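Lotis Room Tidy — planning and perception software for two-armed robots

Lotis looks over a bedroom floor, decides what is litter, and works out which arm should go after which piece. We've spent many happy hours on wrappers and bottles, and we'd love you to try it!
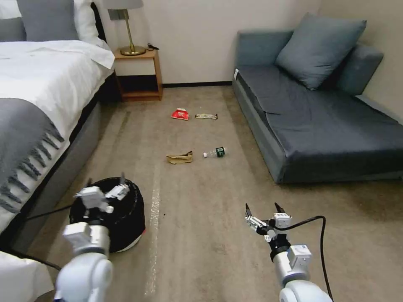 What the planner does

Each item gets a grasp pose and a place in the queue, and you can drag the queue into any order you like. Thin, flat things get a lower approach.
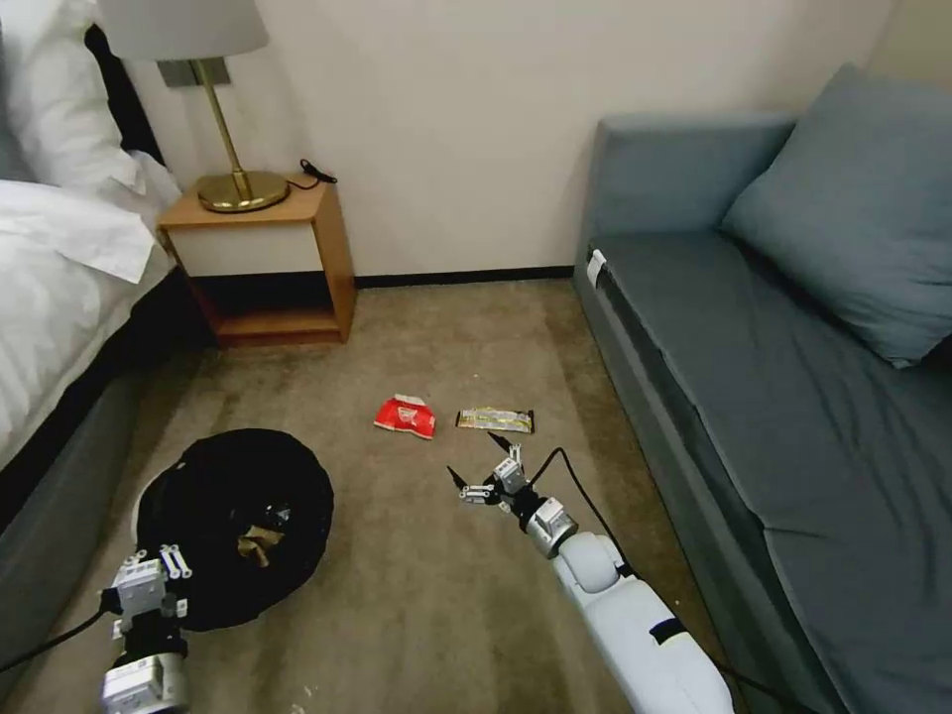 Replanning runs after every pick, so a bag that slides a little won't throw the whole job off. The grasp library holds 309 shapes, and you're welcome to add your own.
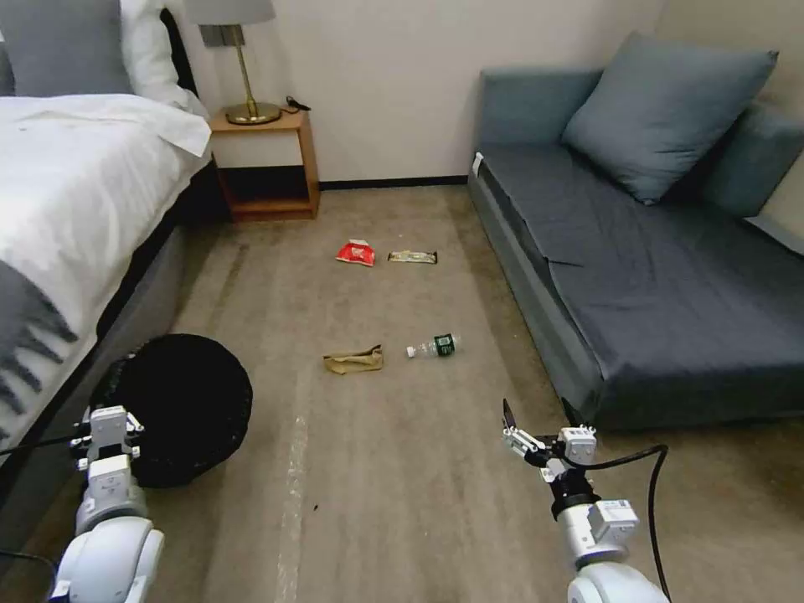 Do I need a map of the room first?
A map is optional. Lotis works from the head camera, and a saved map simply speeds up the start.

Trying it out

The simulator comes with 50 sample rooms (Irina Nedelcu built most of them) and replays your own logs too — handy when a grasp puzzles you.

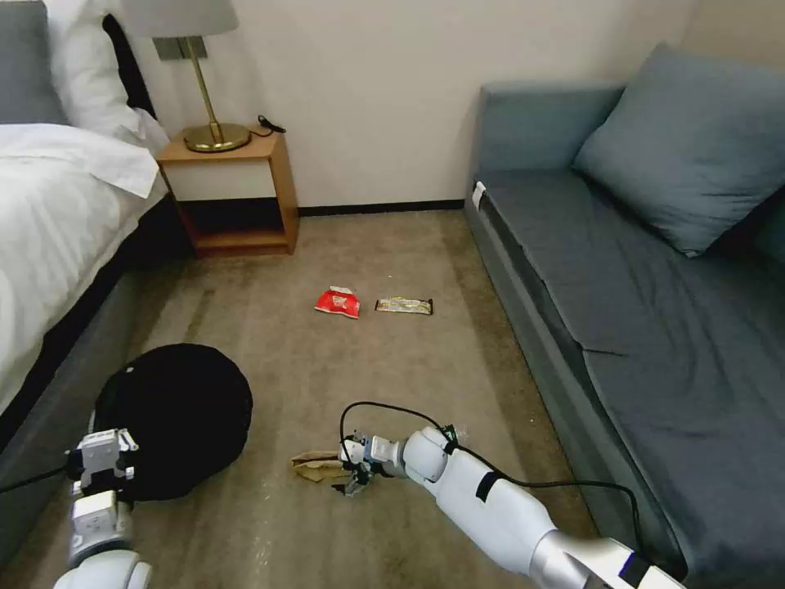 Darlene Dhillon writes that she'd like the queue editor to remember her last order between sessions. It will, from the March release.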